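Wire racks on the work tables: how we are setting them up

Over the winter we cleared out the back half of the packing room at Zitiswood and replaced the old mix of trays, shoe boxes and cut-down cartons with white wire racks. Several readers asked in the last newsletter what we had chosen and whether it was worth the trouble, so this item goes through the setup and what we have changed along the way.

The main problem was table space. The tables are large enough for one job at a time, but small parts, labels and finished packets all ended up in the same place. By the middle of the afternoon there was usually a pile at one end and a person working in whatever space was left. Drawers did not help much, as things went into them and stayed there. Deep boxes were worse, because the item you wanted was always at the bottom.

A wire rack does two simple things. It gives you a second level without fixing anything to the wall, and it lets you see what is on both levels without moving anything. The ones we use stand directly on the tabletop and can be lifted off with two hands when the table is needed for something bigger, such as cutting or folding.

We bought 29 racks through Grewal in January. The total came to 1,539 pounds with delivery, which was more than we first meant to spend. A cheaper set was on offer with a wider gap between the wires, but we had tried one of those the year before and small packets slipped through the back whenever someone pushed a stack too far in. The closer grid costs more and saves picking things up off the floor.

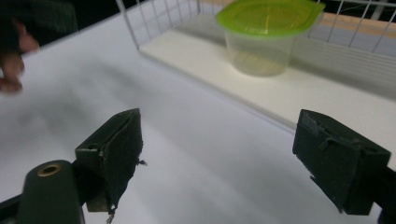 The next question was what to put on the wires. Small items do not sit well on bare wire. Anything with a narrow base tips over, thin card bends between the bars, and loose labels drop through. We tried cardboard first, cut from old cartons. It worked for a few weeks and then began to sag in the middle. Folded cloth was no better, as it bunched up at the back and had to be straightened every morning.

What we have settled on is a flat white board laid inside the rack as a raised platform. It gives a level surface for anything small, wipes clean with a damp cloth, and lifts out when the rack needs washing. The board should fit with a little room to spare on each side. If it is cut too tight it catches on the wires, and people stop taking it out to clean underneath. If it is too small it slides forward when something is pulled off it. We leave a gap of 5 millimetres all round and that has been enough.

The boards were cut from larger sheets by the workshop at Festasberg. If you are cutting your own, measure each rack first, even when they were sold as the same size. Ours varied slightly, and a few boards had to be trimmed after they arrived. Sand the cut edges before use. Rough edges shed dust onto the table for days, and they mark paper.

Position on the table matters more than we expected. At first the racks were put in the centre, so that people on both sides could reach them. This looked sensible on the plan, but it split the table in two and left no decent run of clear surface on either side. They now stand towards the back, with the open side facing the person working. Keep the space in front clear for the job in hand, and do not store things there even for a short time.

The tables are white as well. We had some doubts about this, as a white rack on a white table sounds like something you would knock into. In practice it has been fine. Dropped labels and bits of thread show up at once on a pale surface, and it is easy to tell when the table needs wiping. Coloured tape on the corners was suggested and tried on a few tables. It peeled within a month and left a sticky line, so we took it off again and do not recommend it.

For sorting, the rule is that the board holds what is in use that day and the tabletop underneath holds what is coming next. Finished work goes on neither. It goes straight to the trolley by the door, because a rack with finished packets on it soon becomes a shelf, and then the tables fill up as they did before. The trolley is emptied at 11 and again at half past three.

Do not overload the racks. They are light, and they are meant for light things. Full boxes of envelopes, rolls of wrapping and tins belong on the floor-standing shelves along the wall. We had one rack bend at the back corner in its first month after a box of catalogues was left on it overnight. It can still be used but it rocks, and it has been moved to the stationery cupboard where this does not matter.

Cleaning takes a few minutes at the end of the day. Take everything off the board, lift it out, wipe both sides and wipe the table underneath. Dust collects where the wires cross, particularly along the back, and a dry paintbrush gets it out faster than a cloth. Once a month the racks are washed in warm water with a little washing-up liquid and stood upright to drain. Dry them properly before they go back. A scratch in the coating will rust if it is left damp, and rust marks are hard to get off the tabletop.

Labels for the racks are still being worked out. The printed ones from Etotum stick well to the boards but not to the wire, and a label on the board is hidden as soon as something is put on top of it. At present we are using card tags tied on with string at the front corner post. They are easy to swap when a table changes jobs, though they get grubby and need replacing every few weeks. If anyone has found a clip that grips thin wire without sliding, please write in.

Since the change we have been sending out 700 packets a week from the same room, with the same number of tables. Part of that is down to the new order sheets, which came in at the same time, so the racks should not get all the credit. The clearest difference is at the start of the day. The tables are ready to use when people arrive, and the first job no longer consists of moving the last one out of the way.

There are a few offcuts of white board left over at Zitiswood. They are too narrow for the large racks but would suit a small kitchen or bathroom one. They are in the crate beside the trolley and are free to anyone who can collect before the end of March. Please bring your own measurements, as the cutter is kept locked outside working hours.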